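Stukance 2 review: a recovery method for people who drop fruit
Posted Wed 6 September in Methods We Tried
Our rating: 3 out of 5

Stukance is a training recipe for two-armed robots, free to download, and its pitch is simple. You teach the policy the task, then you spend a second round teaching it only the moments where it goes wrong. Version 2 adds a wrist-view weighting that the authors at Zudel are very proud of. The install notes are less proud and run to 17 steps, one of them repeated.

I ran it on our fruit sorting job, which asks two grown-up industrial grippers to tidy up after a tea party for mushrooms. Base training used 2,000 demonstrations. The correction round used 24 more, and I recorded those myself over a long afternoon with the good chair taken.

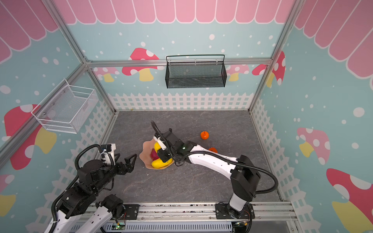 Saeed Nouri thinks I am being generous already. His view is that any method looks clever when you hand it two dozen hand-picked rescues, and that I should have given plain fine-tuning the same set before writing a word. Fine. I did that the following week, and plain fine-tuning learned the rescues beautifully and forgot how to do the ordinary picks. Stukance kept both. Saeed has asked to see the logs.

Where it earns its stars is the second try. The old policy would miss a grasp, close on air and carry the air to its destination with great dignity. The new one backs off, opens and goes again. It does this slowly enough that you can fetch coffee, but it does it.

The wrist-view weighting is harder to love. It tells the policy to trust the close camera during the last stretch of a grasp, and the default value is far too high for anything with a shiny skin. An orange throws back bright highlights on its upper side, and that pale little spike of a stem stands out more sharply than anything else up close, so I kept an eye on both while tuning. Halving the weight calmed things down. 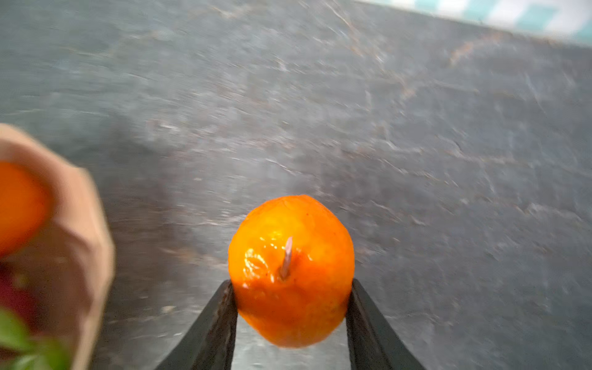 Documentation is my main complaint. The settings file has a value called "patience" with no units, and Kianoush Ghaffari and I spent a morning arguing over whether it meant seconds or attempts. It means attempts. A side grip like the one on the orange, one flat finger to each flank, was fine at the default, and the banana wanted it doubled. You will find none of this in the manual, which does include a page on the logo.

Worth having if your robot already works most of the time. If it doesn't, the Trullby baseline is duller, older and easier to install, and the error messages are in full sentences.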